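Tollico sets 2,000 limit on revived Lasach animals, but collectors want to see the paperwork

By Anika Haverford
May 6, 2026

The Lasach pottery animals are coming back, or a version of them is. Tollico, the giftware firm that bought the Lasach name and what was left of its moulds, said this week that it will reissue two of the old figures in August, the sitting hare and the goose with the lifted foot. Each will be limited to 2,000 pieces, numbered on the base and sold with a certificate.

The announcement calls them "the originals, made again". That is a large claim for a pair of ornaments, and the firm has so far offered little to back it up.

Lasach animals were sold for years through department stores and seaside gift shops, and plenty of British households had one on a windowsill. They were never expensive. Prices crept up after the pottery shut, mostly on the strength of the hare, which chips easily at the ears and is hard to find whole. A good one with its paper label still attached sold at a Prukau saleroom last winter for £414. Tollico quotes that figure twice in its announcement. It doesn't mention the other hares in the same sale, several of which failed to reach their reserve.

Fung-ping Mok, who has bought and sold Lasach since the pottery was still open, thinks the firm is leaning on one lucky result. "Two people wanted that hare and neither would stop," Mok told me. "You can't price a whole range off that. I've got a goose in my cabinet that I couldn't shift for the cost of a decent lunch."

The moulds are the other difficulty. Plaster moulds wear with use and lose their fine detail, so a figure cast late in a mould's life tends to look soft around the eyes and feet. Factories usually keep a master pattern from which fresh working moulds can be taken. Tollico says it holds "original tooling" for both animals. Asked whether that meant the master patterns, the old working moulds or new moulds taken from finished figures, a spokeswoman, Leilani Iwasaki, said the company was "very confident in the quality of the source material". I asked again and was sent the same sentence.

It matters a good deal to buyers. Clay shrinks in the kiln, and a mould taken from a finished figure will give you a smaller animal than the one you started with. Anyone who puts a reissue next to an old one will see the difference straight away. Nothing is wrong with a slightly smaller hare, but it would be hard to call it the original. 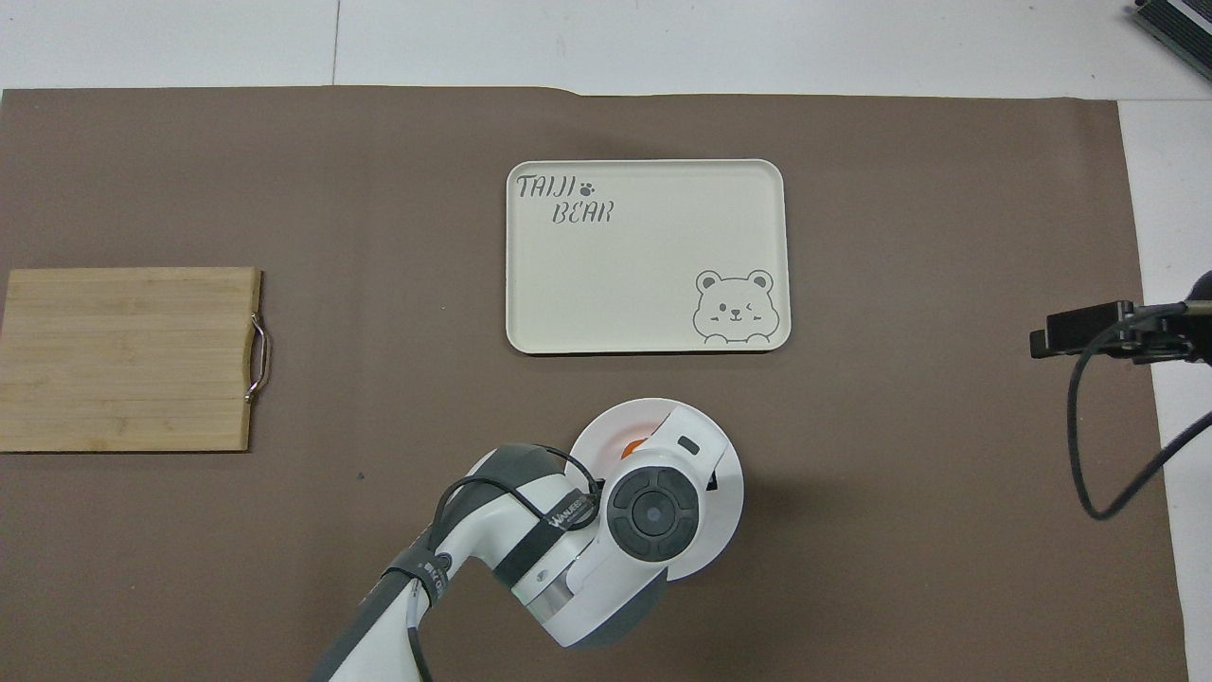 Then there is the modeller. The announcement credits the designs to Urbonaitė, the name that appears in the old Lasach catalogues, and says the new pieces will carry her mark "in tribute". Linnea Granström, who is compiling a list of the pottery's output, says the catalogues are not to be trusted on this. She believes Urbonaitė modelled the hare, and has seen a signed drawing for it. She has found nothing that connects her with the goose.

"The catalogue put her name on nearly everything in the later years," Granström said. "It was good for sales. I'd want to see a drawing or a wages book before I put her mark on a goose."

Tollico said its attribution was "based on the historic catalogues". It would not say whether Urbonaitė's family had been asked about the use of the mark, or whether they would be paid for it.

Limited editions have a mixed record in this corner of the trade. A run of 2,000 sounds small until you ask how many people are looking for one. Collectors' plates, thimbles and bells were all sold in their day with certificates and numbered bases, and boxes of them now go unsold at general auctions, certificates included. It is also worth reading the wording closely. Tollico's limit applies to each figure "in this colourway". There is nothing in the announcement to prevent a brown hare following the grey one next spring, and a white one after that. Iwasaki said there were "no current plans" for further colours.

Imani Schumacher runs a small shop that deals in second-hand china and has been offered the reissues on trade terms. She has ordered two hares and left the goose alone.

"They'll sell as presents," she said. "Somebody's nan had one, the dog knocked it over, they'd like another. Fine. I won't be telling anyone it's going to pay for their holidays."

She is more worried about what happens later, when the certificates go missing and the new animals turn up in mixed lots with the old ones. The old pieces have an impressed mark under the base that is often half filled with glaze. Tollico says the new ones will have a printed mark with the edition number beside it. A printed mark can be rubbed off if it sits over the glaze, and the firm could not tell me whether it would be over or under. Schumacher would like to see the year pressed into the clay. So would Mok, who says he suggested it to Tollico in writing and has had no reply.

The firm has not released photographs of a finished piece. The pictures sent out with the announcement are of old figures, one of them with a restored ear, according to Granström. Iwasaki said samples were being fired now and would be shown to retailers before the launch.

Orders opened this morning on Tollico's website, with full payment taken at the time of ordering. The price is the same for both animals, and delivery is promised by the end of August. The terms allow the company to change "size, colour and finish" without notice, so anyone who cares about an exact match for the one on the shelf may prefer to wait until there is a hare to look at.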